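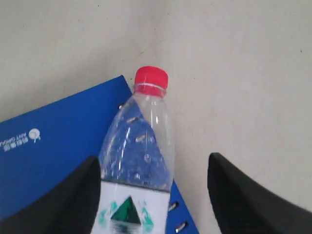 A blue ring binder on a tabletop.

Sastow wants to go paperless. Residents have heard that one before

May 4, 2021

The town of Sastow says it will stop accepting paper building permit applications in September and move the whole process to an online system sold by a company called Lernik. Town officials promise faster answers and less filing. They were a good deal less clear at last night's meeting about how much faster, or what happens when the system goes down.

Under the plan, anyone who wants to put up a fence, replace a porch or add a bathroom would have to open an account, upload drawings and pay by card. The present rules ask for two paper copies of everything, handed in at the counter on Vaněk Street. Few people will miss that. But the counter does have a person behind it, and the plan does not say whether that person stays.

"It's a filing problem, and we're fixing it," said Ulises Sánchez, who runs the permit office. He told the meeting that Lernik's software would cut the wait for a simple permit from three weeks to two. Asked where those figures came from, he said they were the company's own estimate. The town has not run a trial.

That answer did not go over well with Ankica Delić, a contractor who has worked in Sastow and neighboring Butov for most of her career. Butov moved its permits online under a different vendor, and Delić said she still prints every page and keeps it in a binder, after an application of hers vanished from the site between one visit and the next.

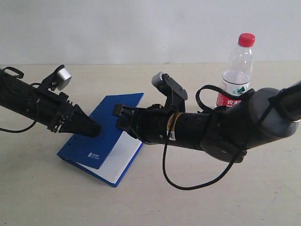 "They told me to send it again," she said. "I asked them, send what? If I hadn't kept the paper I'd have been paying for new drawings."

Sánchez said Sastow's records would be backed up every night and that applicants would get an email receipt. He could not say how long the records would be kept if the town ever dropped Lernik, or what it would cost to get them out in a form another system can read. The contract is still being worked on, he said, and that part is with the lawyers.

Then there is the older material. The permit office holds 500 files that have never been scanned, some for houses that have changed hands several times. The plan calls for them to be copied "as resources allow." No money is set aside for it in this year's budget, and an earlier promise to scan them came and went without a single page being done.

The council did not vote. Written comments on the plan will be taken at the counter, on paper, until the end of the month.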